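2024年12月4日 巡检记录,Zeninley公寓楼 短租层 + 布草间 + 洗衣房
用表:Groltgate物业安全卫生检查表(6月改版那份,旧版别再打印了)
方式:走一遍,边走边记,回来没怎么整理,凑合看

标记:[x] 合格 / [ ] 不合格,要处理 / [~] 能用但要盯着

## 一、入口和走廊

- [x] 大门闭门器,关得严,不夹手
- [x] 疏散指示灯,全亮
- [ ] 二楼东头应急灯,按测试钮没反应。电池估计不行了,直接换整灯,别再拆开修
- [x] 灭火器压力,指针都在绿区
- [~] 灭火器检查卡,有两张没签字。查了就签,没签等于没查
- [ ] 走廊地垫,靠电梯那块翘边。上次写过,还是翘着。要么换要么撤,胶带粘的不算整改
- [x] 防火门,常闭,没人拿东西顶
- [~] 消火栓箱,门能开,水带卷得太紧,重新盘

走廊净宽以图纸为准。推车停在走廊过夜的情况还有,今天看见一辆,Sala那边送货用的,已让挪走。下次再看到就写进月报,不再口头说了。

## 二、房间抽查(136房)

抽这间是因为客人反映过卫生间滑。前台给的单子上还有别的房,没时间全看。

- [x] 烟感,测试响
- [x] 窗限位器,牢
- [x] 插座面板,无松动无发黄
- [ ] 床头灯线,绕在床腿上,被压。当场理开了,但线皮有压痕,换线
- [x] 房门猫眼、防盗链
- [~] 逃生图,有,但是贴在衣柜门里侧。客人不开柜子看不见。按规定贴房门背后
- [ ] 卫生间防滑垫,吸盘掉了好几个,踩上去会走。换新
- [~] 淋浴出水温度,刚开偏高,之后稳。恒温阀让工程看一下
- [x] 地漏,下水正常,没味
- [x] 扶手,用力拉过,不晃
- [ ] 镜柜下面那层玻璃搁板,一角有缺口,割手。先撤掉,别等新的到了再撤

补一句:卫生间滑不光是垫子的问题。地面清洁剂冲得不干净,手摸有一层。保洁那边稀释比例要重新讲,桶上贴的标签字都糊了,没人看得清。换标签,防水的。

## 三、布草间

这块问题最多,写细点。

- [x] 货架固定,膨胀螺丝没松
- [ ] 顶层堆太高,离喷淋头太近,这是硬性的,必须降
- [~] 干净脏的分区,地上画了线,但脏布草袋越线
- [x] 门锁
- [ ] 湿度记录本,最近一页空着。表还在墙上挂着,记录没人写
- [x] 照明,灯管有罩
- [~] 先进先出,浴巾基本做到了,小方巾没做到,底下压着一摞旧的
- [ ] 登高凳,一条腿的胶脚套没了,放地上一边滑。贴停用条,已贴

毛巾检查方法再说一遍,新来的老是只看正面。拿起来,捏住中间提一下,看毛圈有没有拉丝、抽线,看边缝有没有开。对着光看薄不薄。闻一下。有味的不管白不白都退回重洗。颜色毛巾单独放,泳池和健身房用的不要和客房的混着叠。
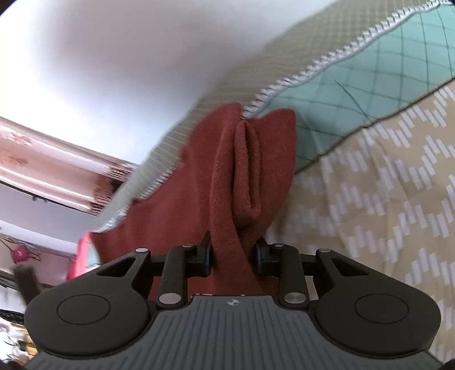 退洗的要写退洗单,一式两份,一份跟袋走,一份留布草间。现在的做法是口头跟Ellevetti的司机说一声,不行,回来少了对不上账。上批送洗775条,回来的签收单写的也是775,但布草间没有自己的清点底单,等于别人说多少是多少。从下批开始,出去前两个人点,签字。

报废标准(贴墙上):

1. 有破洞、开线超过一指宽的,报废
2. 洗两次还洗不掉的污渍,报废
3. 毛圈磨平、手感发硬的,降级做抹布,剪角做记号,别再流回客房
4. 碰过化学品的,不降级,直接丢,走危废袋

第3条剪角一定要剪。抽出来13条本来该当抹布的,混在客用架子上,没剪角。全挑出来了。

## 四、洗衣房

小件自己洗的那部分,大件外送的不在这里查。

- [x] 洗衣机接地
- [x] 急停按钮,按了停,复位正常
- [ ] 烘干机滤网,棉絮厚厚一层。火灾隐患,当场清的。每烘一锅清一次,不是每天清一次!!
- [ ] 烘干机后面排风管,有一段压扁了,积绒。停机让工程拆开清,清完再用
- [~] 地面排水,慢,没堵死
- [x] 化学品柜,上锁
- [ ] 化学品安全说明书,缺漂白剂那张。补打印,塑封
- [x] 洗眼器,出水正常
- [~] 洗眼器前面放了个桶,挪开了,地上画个禁放框
- [x] 手套,有库存
- [ ] 护目镜,刮花得看不清,换

烘好的布草不要趁热堆一起。摊开凉透再叠,热的叠成一摞塞袋子里有自燃的可能,别家出过事。收机的时候跑完冷却那几分钟,不要嫌慢提前拉门。下班前最后一锅人要在,不许开着烘干机走人。

漂白剂和除垢剂(酸的)不能挨着放,更不能混。柜子里现在上下层,上层漏了就滴下层,改成左右两格,中间加托盘。托盘库房有,去领就行。

另外洗衣机的大袋洗衣粉开了口就那么敞着,受潮结块,倒进密封桶。舀粉的勺子别拿饮料杯代替,容易有人拿去喝水。

## 五、电气和热水

- [x] 配电箱门,关好,前面无杂物
- [x] 漏电保护,试跳正常
- [~] 回路标签,手写的有几个褪色,重写
- [ ] 布草间那个插排串插排,拔了。再发现直接没收
- [x] 热水罐泄压阀,无渗漏
- [~] 热水罐保温层,底下破一块,不急
- [x] 锅炉间通风
- [ ] 锅炉间存了纸箱,清走。锅炉间不是仓库

热水罐标牌容量700升,跟台账对得上。台账上检验日期那栏是铅笔写的,改成钢笔,附上检验单复印件。

## 六、人员和操作

- [x] 急救箱,药品在有效期
- [ ] 急救箱里烫伤敷料没了,用完没补
- [~] 搬运姿势,看了一会,袋子装太满,弯腰硬拽。袋子装到三分之二就扎口
- [x] 工鞋,防滑底
- [~] 班前交代,有做,记录简单得跟没写一样
- [ ] 事故登记本,有人手被夹过,前台知道,本子上没有。小伤也要记

推车轮子顺便看了,一辆有个轮子缠线头,推起来歪。剪掉线头就好了,已经剪。推车最高装到车把平齐,再高挡视线,拐角撞人。

## 七、整改时限

当天必须完成:
- 布草间顶层降高
- 烘干机滤网(已清)、排风管停机
- 登高凳停用(已贴条)
- 锅炉间纸箱
- 136房玻璃搁板撤掉

一周内:
- 应急灯
- 防滑垫、床头灯线
- 烫伤敷料、护目镜
- 漂白剂说明书
- 化学品柜隔开
- 走廊地垫

月底前:
- 逃生图统一改贴房门背后,全层一起改,别只改一间
- 恒温阀
- 配电箱标签
- 热水罐保温层
- 地面排水疏通

做完的拍照发群里,写清楚哪一条,不要只发一张照片就完事,上回有一张看了半天不知道是哪层的门。

## 八、备注,想到哪写到哪

- 保洁清洁剂标签那事,写在二里面了,整改单上漏列,补到一周内
- Ellevetti送洗袋有破的,线头拖地上绊脚,让他们换袋
- 布草间湿度计读数跟我带的那个差不少,先校一下再说记录的事
- 检查表第四页“烘干机排风”那一栏印了两遍,下次改版删掉一个
- 二楼西头没走完,电梯占着送家具,下次从西头开始走
- 钥匙柜没查,忘带登记表
- 复查的时候带手电,烘干机后面黑,今天用手机照的,看不太青楚

复查只看不合格项和带~的,合格项不再走。签字栏在纸质版最后一页,扫描件放共享盘巡检文件夹。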